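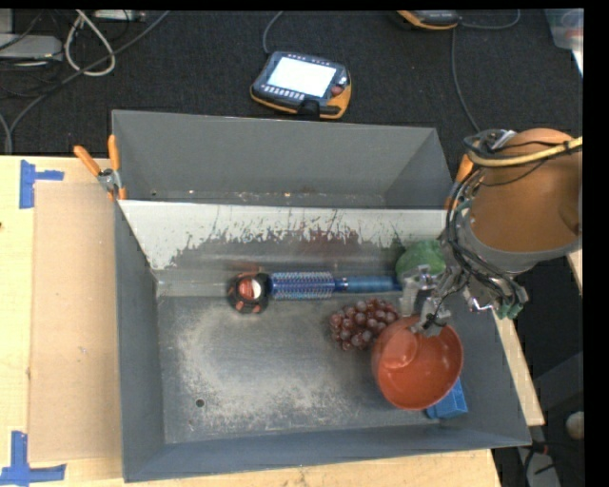
Gray bin with mixed household items, clamped at the rim.

Pavley Bin Items — data card

Summary
Pavley Bin Items is a set of 374 color pictures of small household objects lying together in a sheet-metal bin. It covers the objects and how they rest against one another: overlap, tilt, partial cover and contact with the bin walls. Maintained by Nadja Gasser. Object list and naming by Leopold Brunner.

Contents
Object classes: 10. The ones that appear most often are listed with their label names.
brush — blue handle, blue bristled barrel, black end cap
grapes — dark red bunch, labeled as one object
bowl — orange, round, shallow
block — blue, rectangular
green_item — any green object, including those mostly hidden

The bin is labeled bin, and the slanted panel inside it is labeled panel. Holes in the floor, pale residue and dark streaks on the panel carry no label. They are left as they are and should not be cleaned out of the pictures before training.

Labeling rules
An object gets a label if its class can be told from the visible part. Objects that touch are outlined separately. For a block lying partly under a bowl, only the exposed part is outlined — the hidden part is not guessed. The inside of a bowl belongs to the bowl, and reflections on it are ignored.
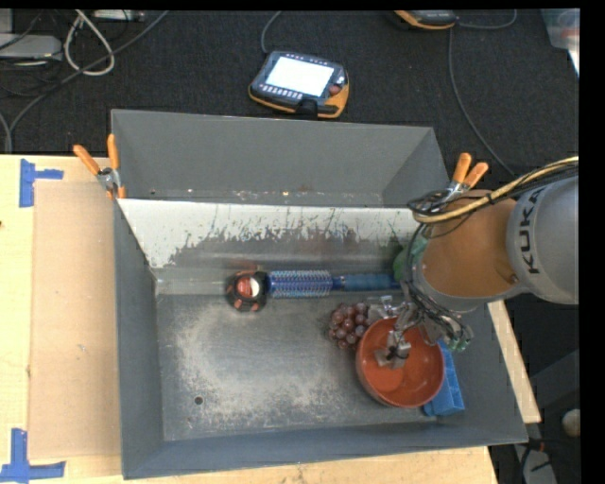
Are the grapes outlined berry by berry?
The whole bunch gets a single outline, and small gaps between berries are filled in.

Splits
train: 90 percent. test: the remainder. Layouts that differ only in the position of one object are kept in the same split.

Known limits
Version 2 renamed hairbrush to brush; files exported under the old name need the class map from the Prellosberg folder. Green items are the weakest class, as they tend to lie at the end of the brush handle with little surface exposed. Lighting was not varied.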